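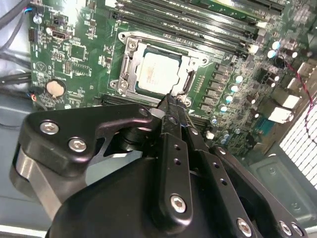
Processor in its socket on a desktop motherboard, with the memory slots behind it.

Popular Music and Electronics
Unit 3: Drum machines, loops and the dance band
Instructor: Sheyla Palomino

What this unit covers

Last unit ended with the first bands to carry a drum machine on stage. This unit looks at what happened when dance bands began to build whole arrangements on top of one. We will stay close to two recordings by the five-piece band Skonano: the album Tinham and the later single "Were." Both are on reserve in the listening room. Please use those copies, because the timings in these notes are taken from them.

Tempo and feel

The opening track of Tinham runs at 116 beats per minute from start to finish. The bass drum falls on every beat and never changes. What changes is the hand percussion, which was played live over the machine and sits slightly behind it. Listen to the first minute on headphones and tap along with the bass drum, then start again and tap with the shaker. The gap between the two is small, but it gives the track most of its pull.

A common mistake in past papers was to call this "sloppy" playing. The shaker is late by the same amount in every bar. A player who can do that for five minutes is keeping very good time.

Terms to know

Quantize: to move recorded notes onto an even grid.
Swing: to delay every second note by a set amount.
Loop: a short passage repeated without a break.
Overdub: a part recorded on top of an existing one.
Clave: a repeating two-bar pattern that the other parts line up with, whether or not it is played out loud.
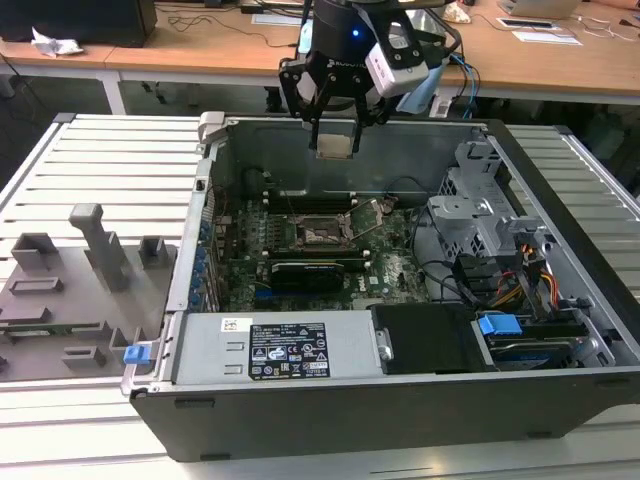

The last of these matters most for "Were." No instrument plays the clave in the verse, yet the bass line and the piano both follow it. When the programmed claps come in at the chorus they spell it out for the first time. Some listeners hear this as a change of meter. It is the same meter throughout – write out four bars of the bass line and check.

The recording sessions

Tinham was made at Skudberg, a small studio with one live room. The band recorded the machine parts first, then played to them together, with very few overdubs. The first pressing was 200 copies, sold mostly at shows. The mix on that pressing has less low end than the reissue, and the vocals are drier. Our reserve copy is the reissue, so don't base an argument about the bass sound on it alone.

"Were" was put together in a different way. The drum part was cut from a rehearsal tape and looped, and you can hear room noise stop and start at the loop point. The band left it in.

Reading and listening for next time

Course reader, item 539, on loops and live players. Skip the appendix unless you read notation easily.
Tinham, side one, at least twice.
"Were," single version only. The live version has a different second verse.

Short paper

Two pages, due at the start of our next meeting. Pick one minute of either recording and explain which parts are programmed and which are played. Say what you hear that makes you think so. Give timings in minutes and seconds, and put your name on both pages.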